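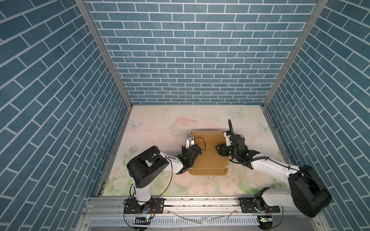 What should a small packaging firm budget for first when it buys a pair of robot arms?
The bench they stand on, the power and cabling to reach it, and the hours of a person who will set them up. The arms themselves are the easiest line to price and are often the only one in the first draft.

Oltmont publishes equipment planning guide for box handling

Oltmont has released a planning guide for firms that want to buy two-arm benchtop cells for opening, folding and flattening cardboard boxes. It is meant for buyers with one site and no automation department, and it covers the period from the first quotation to the end of the first year of use. The guide is free to download from Thursday.

The guide was written by Manolis Deligiannis, who runs purchasing advice at Oltmont, with Thanasis Kontogiannis of the integration firm Stollance. It replaces a short checklist that Oltmont has handed out to customers until now.

"Most of the budgets we get to read are a price for two arms and a line that says 'installation'," said Manolis Deligiannis. "Then the cell arrives and there is no money left for a second set of gripper fingers, or for the week when someone has to sit with it. We wanted a document that a works manager could fill in with a pencil."

Cardboard was chosen as the working case throughout. It is cheap and every warehouse has it, but it is also an awkward material to plan for. A box has flaps, creases and folds, and a used one rarely lies the same way as a new one. The guide advises buyers to ask suppliers for a trial on their own boxes, including the scuffed and half-folded ones, before any order is signed.

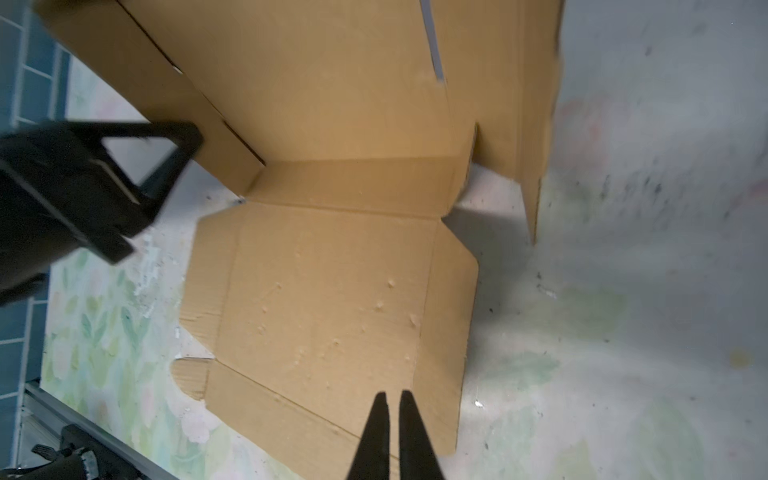 Trials should also be paid for. Oltmont recommends setting aside 4,000 pounds for trial work before the main purchase and treating that sum as spent whatever the outcome. Buyers who leave the trial to the supplier's goodwill tend to get a short demonstration on clean stock, and learn little about their own.

The guide divides the remaining costs into 6 headings: arms and grippers, frame and enclosure, cameras, cabling and power, staff time, and spares. Each heading has a blank worksheet and a page of notes. The notes on enclosures deal with wall and floor coverings, which buyers often leave until last, and with access for cleaning. Cardboard sheds dust and small scraps, and the guide suggests that cleaning be written into the weekly rota and costed as labour.

On spares, the advice is to hold gripper fingers and at least one full set of cables on site. Thanasis Kontogiannis said that cables are the part he is most often asked to replace.

"A cable that runs along a moving arm will wear. You can route it well and it will still wear," he said. "Order the spare with the arm. If you order it afterwards you are waiting on a delivery with the cell switched off."

A separate chapter compares outright purchase with leasing. It sets out the questions to put to a leasing company, among them who pays for software updates and what condition the equipment must be in when it goes back. Oltmont does not recommend one route over the other — the worksheet gives both columns and leaves the choice to the buyer.

The chapter on planning uses a worked timetable from Lauritsen, a supplier of mailing cartons, which ordered its first cell last year and has since ordered another. Lauritsen logged 1,339 boxes during its trial and used the log to decide which carton sizes to leave to hand packing. The blank log sheet is included as an appendix.

Printed copies will be available from Drelline, which distributes Oltmont's training material, in December. A revised edition is planned once buyers have returned their completed worksheets, and comments can be sent to the Oltmont purchasing advice desk.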